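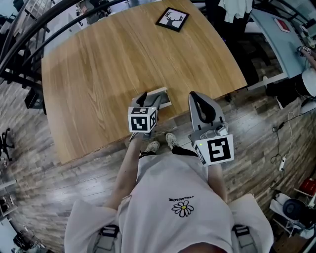 STANDALE, 02/12/2023. Datera, the home goods and room furnishing shop in Standale, is very happy to announce the opening of its new Ullari Rooms, a set of 3 small furnished rooms on the upper floor of the shop where customers can spend time with a table, a desk, a clothes rack and all the little things that go with them before deciding what to take home. The first room is arranged around a light oak table with a straight grain, and it has been given the sort of company a table has in a real home: a small black-framed deer silhouette lying on top, a flat white box near the edge, white clothes hanging on a rack behind it, and a pale blue desk off to the side. The floor is wood-look plank in grays and browns, with a weathered pattern that we have grown very fond of.

The idea for the rooms goes back a good while. For years our customers have told us, very kindly and sometimes at great length, that a table standing in a row of other tables is a hard thing to judge. People want to lean on it, put their keys down, open a parcel on it, and walk past it with a full basket of laundry to see whether they bump their hip on the corner (we have all done it!). So when the upper floor became free, we decided to give it over to exactly that kind of trying out, and we spent most of November carrying furniture up the stairs, moving it, looking at it, and then moving it again.

The Ullari Rooms take their name from the Ullari line of furniture, which Datera has carried since the shop opened and which remains the one our customers ask for most. The tables in the line have softly curved edges, with no sharp corner to catch a sleeve or a small child's forehead, and they suit a bedroom or a hallway every bit as well as a kitchen. We have set the first one up in a dressing room, of all places, and it has turned into the spot where everybody who comes upstairs ends up standing. It is good for folding, for wrapping gifts, for sorting through a drawer that has needed sorting since spring, and for setting down a picture while you make up your mind which wall it belongs on.

The second room is a reading room, with a deep chair and low shelves, and the third is a compact kitchen meant for people in apartments who would like to sit down to breakfast without moving a stack of mail first. All of the rooms are kept modest in size on purpose. Most of our customers live in homes where a desk and a clothes rack have to share the same few feet of floor, and we wanted the rooms to feel like that too, a bit snug and easy to get around in once everything has found its place.

Fabrics, rugs and bedding for the rooms come from Selvanayagam, the family textile workshop that has supplied Datera with table linens for 20 years. They have prepared a new collection of plain cottons and soft checks for the opening, and we are delighted to be the first shop to carry it. Samples can be borrowed overnight at no charge, so that you can see the colors by your own lamps and against your own curtains.

To celebrate, Datera will be giving away 1000 printed booklets called "A Place to Put Things," a friendly guide to arranging small rooms, with notes on desk heights, clothes racks, storage boxes and the hanging of pictures. One booklet is available per household while they last. Visitors during the opening month may also enter a drawing for an Ullari table in light oak, delivered and set up in the winner's home. Nearly 3000 households on our mailing list will receive an invitation with an entry card enclosed, and more cards can be picked up at the front counter.

Everything in the rooms may be touched, opened, sat on and moved a little. No appointment is needed, children are very welcome, and there is coffee at the top of the stairs. Customers who find the stairs difficult are asked to speak to us at the counter, and we will gladly show them to the elevator at the back of the building.

**About Datera**

Datera sells furniture, textiles and household goods for everyday homes from its shop in Standale. The shop offers local delivery, assembly and a repair service for all Ullari furniture.

**Press contact**

Datera Press Desk, Standale. Members of the press who would like to visit the Ullari Rooms outside shop hours are warmly invited to get in touch, and printed copies of the booklet can be sent on request.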